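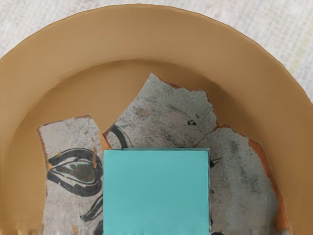
Wendarix desktop arm kit: does the bundled simulator help with picking a block off an uneven surface?

Posted by Teun Van Hecke, 1 July 2020, in Small Robots and Kits

I am considering the Wendarix kit for a workshop bench in Lindlow. The full package is the arm, a two-finger gripper, one overhead camera and a licence for the simulator. The render at the top of this page is from the simulator: a turquoise block resting with three grey painted fragments inside a round brown plate, on woven cloth.

My interest is in that sort of task. We handle mixed small parts that lie on top of other parts, and the thing underneath is seldom flat. The supplier's leaflet says a picking routine can be tuned in simulation and then moved to the arm "with minor adjustment". I would like to know what minor means.

Specifically:

Does the simulator treat the scanned objects as proper collision shapes, or are they only there for looks?

How well does the block detector cope with a background that has patterns on it? The painted leaf shapes and dark smudges on the fragments are the kind of clutter I expect to have.

Is the licence worth paying for, or should I buy the arm alone and write the motion code myself?

I have some experience with a larger Ivanov arm but have not used a simulator for anything beyond checking reach.

Hannelore Gerlach

I have had the kit since December and use it at a training centre in Warnusthorpe, so I will take your points in turn.

Collision shapes. Scanned objects are loaded as two separate things, a visible surface and a simplified solid. By default the solid is a convex hull. For a plate this is a serious problem: the hull fills in the hollow, so anything you drop into the plate comes to rest level with the rim. You need to open the object settings and change the solid type from "hull" to "pieces". The plate is then split into a number of small convex solids and the recess behaves as a recess. Thin fragments are normally fine as hulls unless they have a deep notch.

Loading takes longer with pieces switched on, and the physics step has to be shortened. I use 2 ms. With the default of 5 ms a block placed on overlapping fragments tends to creep slowly sideways, and I wasted an afternoon blaming the gripper for it.

Detection. The supplied detector works on colour first and outline second. A plain turquoise block against grey and brown is an easy case for it. Painted markings do not trouble it much provided none of them are close to the block in hue. Where it does struggle is with the top of the block. Looking from a raised angle, the upper face can show as only a thin strip of darker teal, and the detector is inclined to merge it with the front face. The height estimate then comes out wrong. Either move the camera so that more of the upper face is in view, or enter the block height by hand. I enter it by hand.

Moving to the real arm. My test was 500 simulated picks and then the same routine on the bench. The approach path carried over without change. The grip force did not, and neither did the final descent, because the real fingers flex and the simulated ones are rigid. I ended up adding a slow last stage to the descent, which stops when the motor current rises. Setting that up took most of a day. Whether it is "minor" depends on what you are used to.

Licence. Worth it in my view if you will be changing the objects often. If you have one part in one tray, I would leave it.

One more thing - check the firmware on the gripper before you do anything else. Mine arrived with an older version that ignored the force limit altogether.

Stavros Dumitrescu

Agree on the pieces setting. Would add that the soft, blurred look of the surroundings in the render comes from the supplied backgrounds and you can swap them for your own. Ours are photographs of our own bench top. It made the detector less fussy about lighting on the real camera.

Don't bother with the cloth simulation. The woven sheet is a flat picture on a rigid plane in the standard scenes, and the soft version ran at 11 steps a second on my machine.

Ognjen Dimitriou

Just get the arm. I never opened the simulator and mine picks blocks all day. They are on a flat tray though.

Teun Van Hecke

Thank you. The point about the hull filling the plate would have caught me out. Hannelore, when you enter the block height by hand, is it stored with the object or with the scene? I will be using several block sizes and would prefer not to retype it each time.

Hannelore Gerlach

With the object. Save each size under its own name, then reload the scene, as the old value stays in memory until you do.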